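Pinberg Activity Table, White, Scalloped Edge

Ruvadham Contract Furniture
Tables and Worksurfaces / Shared Rooms / Pinberg

Product reference: Pinberg 231
Finish: White
Availability: Made to order
Catalog text revised August 2018

Overview

The Pinberg is a rectangular table for rooms that serve more than one purpose in the course of a day. It is supplied to schools, day centers, libraries, and staff kitchens, where the same surface may be needed for a sorting exercise in the morning, a shared meal at noon, and a meeting in the afternoon. The top is plain white on its upper face, and one long edge is cut in a gentle curve that dips inward so that a seated person can draw closer to the work.

The table was developed by Ruvadham at the request of customers who had been using standard meeting tables for practical activities and found them too deep. Users seated at a straight edge often could not reach objects placed toward the middle. The curved edge of the Pinberg shortens that reach without reducing the overall length of the top, and the opposite edge remains straight so that the table can be placed against a wall or joined to a second unit.

Writing on the Surface

The white top accepts dry-wipe marker. Customers use this feature to label positions directly on the table: a word beside a basket, a name beside a place setting, a line showing where one activity ends and the next begins. Labels may be written in any direction, and it is usual to write them so that they can be read from the curved side, where the user sits.

Ruvadham recommends a fine black marker for words and a broader marker for lines and boxes. Permanent marker should not be used. Where it has been used in error, the mark should be treated within the same day as described under Care and Cleaning. Marks left for longer periods may leave a faint shadow, and this is not covered by the warranty.

Labels are particularly useful in sorting activities. A category is written on the top, a container is set next to it, and the items to be sorted are placed within reach on either side. Fruit, cutlery, stationery, and folded cloths are all suitable. Items that roll should be started close to the container, and a shallow basket with sloping sides is easier to fill than a deep one.

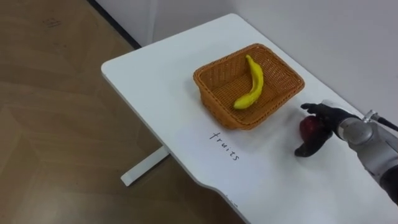 Containers are not included with the table. Customers who wish to order them at the same time may choose from the Tresholm range, which is listed separately under Accessories. Any light basket, tray, or bowl with a smooth base may be used. Unglazed pottery and metal containers with a raw lower rim can scratch the surface and should be set on a mat.

Legs and Stability

The Pinberg stands on white legs, each ending in a flat foot. The feet spread the load and are suitable for wood, vinyl, tile, and short-pile carpet. Felt pads are supplied in the carton and should be fitted before the table is first moved across a wood or wood-effect floor. Tables that are moved daily should be lifted by two persons. Dragging a loaded table may loosen the leg fixings and will mark most floors.

The table should not be used as a step, a seat, or a support for equipment that vibrates continuously. The load rating given below assumes that weight is spread over the top. Heavy items should be placed toward the center of the table, between the legs, and never on the curved edge alone.

Specification

Shape: Rectangular, one long edge curved
Color, top: White
Color, legs: White
Length: 60 inches
Depth at ends: 31 inches
Maximum distributed load: 231 pounds
Surface: Suitable for dry-wipe marker
Feet: Flat, with felt pads supplied
Assembly: Required, tools included
Carton contents: Top, legs, fixings, felt pads, hex key, instruction sheet

Dimensions are nominal. Customers fitting the table into a recess should contact the sales office for a drawing before placing an order.

Placing the Table in a Room

The straight edge may be placed against a wall when only one side is in use. Customers should leave a small gap where the room has a projecting baseboard, so that the top does not rub against the wall finish. In rooms with light walls, a clear wall strip may be ordered to protect the paint at table height.

For group use, two tables may be placed with their straight edges together. This arrangement gives a shared center with a curved edge on each side. Joining plates are available and are recommended wherever children or persons with limited balance will be using the tables.

Lighting should be considered when the position is chosen. The white top reflects strong overhead light, and some users find glare tiring during close work. A position beside a window, with the light falling from the side, is generally satisfactory. Where this is not possible, a matte table mat may be laid over part of the surface, although the covered part cannot then be written on.

Care and Cleaning

Dry-wipe marker: Remove with a dry cloth or a felt eraser at the end of each activity. Wipe once with a damp cloth and dry.

Food and drink: Wipe with warm water and a small amount of dish soap. Juice from berries, beets, and citrus fruit should be wiped up promptly.

Permanent marker: Apply a little rubbing alcohol to a soft cloth, test on the underside of the top, and wipe gently. Rinse with clean water.

Daily cleaning in care settings: Most general surface cleaners may be used when diluted as directed by their makers. Bleach, scouring powder, and abrasive pads must not be used on any part of the table.

Legs and feet: Wipe with a damp cloth. Inspect the felt pads each term or each quarter and replace those that have become thin or hold grit.

Leg fixings should be checked one month after assembly and once a year after that. A table that rocks on a level floor should be taken out of use until the fixings have been tightened.

Ordering and Delivery

Orders are accepted from institutions and from private customers. The standard lead time is 20 working days from confirmation of the order. Orders placed in July by schools are scheduled for delivery before the start of the fall term wherever possible, and a delivery window will be confirmed in writing.

Delivery is to a ground floor entrance. Delivery to a named room, assembly, and removal of packaging may be added to any order. Customers should advise the sales office of stairs, narrow corridors, or restricted parking when the order is placed, as a second attempt at delivery is charged at cost.

Unused tables in their original cartons may be returned within 31 days of delivery. Tables that have been assembled or written on cannot be accepted for return unless a fault is found.

Warranty

The Pinberg is covered for 60 months from the date of delivery against faults in materials and workmanship. The warranty applies to indoor use only. It does not cover stains, scratches, damage caused by unsuitable cleaning products, or alterations to the top or legs. Claims should be made in writing and should include the order number and the product reference printed on the underside of the table.

Related Products

Strickland stacking chair, white or gray
Strickland footrest
Tresholm basket and tray range
Pinberg joining plates, pair
Pinberg replacement felt pads
Clear wall strip, cut to length

Request a quotation | Download assembly instructions | Contact the sales office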